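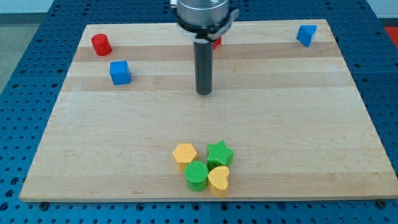
The plain rod over the maple board, with the coloured blocks set out.

4/8/25

I've spent the past few evenings comparing ways of moving small blocks about on a board, and the plain rod has done better than I thought it would. It has no fingers and nothing to open or close. All it can do is push. The arm is a secondhand Virer and I had planned to use the two-finger gripper from Ziletti for everything, but that one kept me busy with its own problems and I put the rod on to get some other work done.

The test is the same for both. Each block starts in one part of the board and has to end up in another, within 20 mm of a mark and without going over the side. I ran 35 tries with the rod and 35 with the Ziletti. The rod got 31 of them. The Ziletti got fewer, mostly down to me, as I never found a closing force that suited all the shapes.

Shape matters a lot more when pushing. A cube is easy if you meet it square on one face. Off centre it turns, and then you have to go round and straighten it from the other side. The cylinders slide away to one side if the rod drifts even slightly. The star is better than it looks, as the rod can settle between two points and stay there. The heart was the one I liked least. Pushed from the lobe side it behaves, but from the tip it swings off whichever way it likes.

Blocks that start close together are the harder case. With the yellow heart up against the green cylinder, a push on one is a push on both. I tried a slow sideways stroke to part them before doing anything else, and that is now the first step in the script. The Ziletti struggled here too, there being no room for a finger to go down between them.

Height took a while to get right. Too low and the tip rubs on the wood, too high and it can tip a block. I settled on 2 mm above the board and checked it at each corner after moving anything.

For control I went back to the Brumwood box. The Bukhari one has a nicer screen, but it paused between short moves and the pauses showed up as little jerks in the pushing.

Next I want to try a rod with a rubber sleeve, to see if the cylinders stay put a bit longer. I also still owe the Ziletti a fair go with softer pads, probably in September.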